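Gripper and Wrist Camera Comparison: Progress Report to the Flolthorpe Fund
Prepared by Yolanda Marín, Jakero
8th May
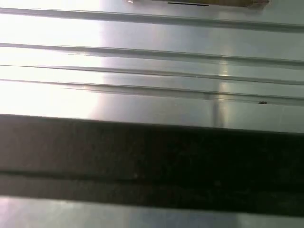 This report covers work done since our January update. The grant pays for a side-by-side trial of two grippers, the Bravo and the Weris, each carrying a small camera at the wrist, on pick-and-place work over stainless steel. We picked steel at the proposal stage as most of the sites that have asked us for help are kitchens and packing rooms, and steel is what they have.

Where we are

The Bravo runs are finished. The Weris runs are a little under half done. We planned 2,000 picks per gripper and have logged all 2,000 on the Bravo and 900 on the Weris. The gap comes from a late delivery of the Weris mounting plate, which arrived with the wrong bolt pattern and had to go back. Oľga Kollár drew up an adapter while we waited, and we are still using hers.

The arm and controller are the same for both grippers. We changed nothing on the controller between the two sets of runs except the tool weight and the tool center point. Both sets of values are in the shared folder.

Grip results so far

The Bravo holds flat cardboard pieces well and small rigid parts less well. Its fingers are wide, and on thin items lying flat it tends to push the part before it closes. We lowered the approach speed in the second half of the runs and the pushing got better, but cycle time went up. Both halves are reported separately in the data so that the slower setting does not flatter the overall figure.

The Weris is better on thin items. The fingertips are narrower and the closing force can be set in finer steps. It is worse on anything soft, and it has dropped more bags than we expected. Oľga thinks the pads are too hard. Replacement pads are on order and we will run a short set with them after the main runs, kept apart from the main results.

I would not draw a conclusion from this yet. The Weris runs still to come include most of the mixed-item work, where the Bravo had its weakest stretch.

Cameras

Most of our time since January has gone into the cameras. Glare is the main problem. When strong light comes from one side, part of the steel goes almost pure white in the wrist view and the edges of the pressed ridges fade out there, while toward the other side the same ridges are sharp. Our edge finder then reports a ridge that stops partway along. Dark material next to the steel makes matters harder, as automatic exposure has to choose between the two.

We tried three changes:

Fixed exposure. This helped with the steel and hurt everything dark. Seams and folds in black material were lost in most of the test views. We have kept it as an option for sites with steady light.

A polarizing filter. Useful at some wrist angles and no use at others. Since the wrist turns during an approach, the benefit comes and goes within a single pick. We dropped it.

Taking a second view from a slightly different angle before the final approach. This has worked best. The glare moves across the metal between the two views and the software keeps the part of each that is not washed out. It adds time to each pick – we are still measuring how much – and it is now the default for the Weris runs. To keep the comparison fair we will repeat a block of Bravo picks with it switched on.

Focus is the other open item. At close range the lens on the wrist camera goes a little soft, enough to blur the line where metal meets a darker surface. Small specks on the steel still show up, and the software sometimes takes them for parts. Oľga has added a minimum size filter, which removed most of the false picks in her first check. A lens with a shorter focus distance would fit the existing housing, and we would like to test one.

Spending

We are within budget. The adapter was made in our own shop and came out of the materials line. The replacement pads are covered by the same line. The shorter-focus lens was not in the original budget, and we ask for approval to move money to it from travel, where we have spent less than planned.

Next steps

Finish the Weris runs. At our present rate this will take 6 weeks.
Run the short set with the softer pads.
Repeat the Bravo block with the two-view method on.
Test the new lens, if the change in spending is approved.
Send the full pick logs and the camera settings for both grippers with the final report.

One risk to note. The Weris controller cable has failed once at the connector, and the spare is now in use. We have ordered another. If the spare fails before it comes, the runs will stop until delivery, and I will write to let you know.

Questions about the camera work can go straight to Oľga. Anything on the budget or schedule should come to me.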